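**Matte gray panel showing color bands after cleaning - residue or damaged finish?**

**fustport_bench**

Work surface in a shared prep room, pale gray, smooth, no texture. I clean it at the end of each session with Ameo concentrate diluted in tap water, then a dry microfiber. Since September the color has stopped looking uniform. One side reads slightly pink, the middle reads slightly green, and the far corner is lighter than both. No edges to any of it, it just fades from one to the next.

Things I have tried:

- Plain water, two passes. No change.
- Isopropyl on a small area. No change.
- Ameo at double strength. Possibly worse, hard to judge.

Cost to replace the panel is $329 plus delivery from Bunddale, so I would like to know whether it is film on top or the finish itself before ordering anything.

**kettlewright**

Double strength is the wrong direction. Most concentrates leave surfactant behind when they are overdosed, and a matte finish holds on to it. The result is a thin film that changes how the surface reflects. Rinse with distilled water and change the cloth for each pass. Expect to need 4 passes before you can say anything either way.

What ratio were you using before?

**fustport_bench**

One cap to a liter. I never measured the cap.

**Wing-sze Tseng**

I don't think this is residue. Residue on a matte surface shows as streaks in the direction of the wipe, or as a ring where the puddle dried last. A pink side and a green middle with no boundary is a lighting question. What lamps are in the room, and is there a window?

**fustport_bench**

Window on the left as I stand at it. Overhead there are two LED tubes, one replaced over the summer. I don't have the packaging for either. No streaks that I can see, and I have looked at it from a low angle with a flashlight.

**kettlewright**

A flashlight from a low angle will not show an even film. It will show particles and scratches. I have had this exact complaint on a gray cabinet door, and the cause was cleaner. It came off with distilled water and patience.

**Wing-sze Tseng**

Was the door pink on one side and green in the middle?

**kettlewright**

It was uneven. I did not put names to the colors.

**Wing-sze Tseng**

Then I would not call it the same complaint. Mixed tubes from different batches can differ along the green-magenta axis, and a neutral gray is the worst possible surface for hiding it. White gets read as white and a strong color swamps the difference. Gray shows everything.

Test: turn off the overheads and look at the panel by daylight only. Then cover the window and look at it with one tube at a time. If the green area moves or goes away, the panel is fine. Takes nine minutes if you let each tube warm up.

**sill_and_apron**

Seconding the test. Also hold a sheet of plain copier paper flat on the pink side, then slide it to the middle. If the paper shifts color along with the panel, you have your answer without touching a switch.

One more question. Is there a joint or an edge anywhere near the light corner? On a coated board the finish usually fails at the edge first, and it goes chalky and pale there.

**fustport_bench**

There is one narrow dark line on the right side, running at an angle to how I usually stand. Nothing chalky along it. The surface feels the same all the way up to it.

I have not run the lamp test yet, the room is booked until 6 p.m.
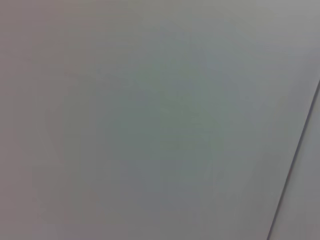 On the ratio: I checked the Ameo label and it says 12 ml to the liter. The cap holds more than that when filled to the rim, so kettlewright is right that I have been overdosing it, whatever that has or has not done to the color.

**kettlewright**

The lower left is where I would start. The mauve is strongest there, and it is duller than the rest. Dull is what film looks like. Do one square with distilled water, mask it with low-tack tape so you have an edge to compare against, and leave the rest alone.

**Wing-sze Tseng**

I would not diagnose dullness from a picture of a blank gray surface. Cameras set their own white balance, and many lenses add a color cast toward the sides. Some of what is visible may not be on the panel or in the lamps. The masked square is still a good idea, provided it is done after the lamp test and not before.

**sill_and_apron**

Agree on the order. The blotches in the greenish area are too soft to read anything into, so I would ignore those entirely. The line on the right looks straight and narrow to me. I can't see swelling along it, for what that is worth at this resolution.

If you do end up needing a replacement, Fung sells the same kind of gray panel as an offcut if you ask for seconds. Get the sample chip first and look at it in your room, under your tubes.

**fustport_bench**

Plan for tonight: paper, then lamps, then one taped square in the lower left with distilled water. Ameo at the label ratio from now on, measured with a syringe. I will post the result for each step separately.

**kettlewright**

Use a new cloth for the square. A washed one will carry softener.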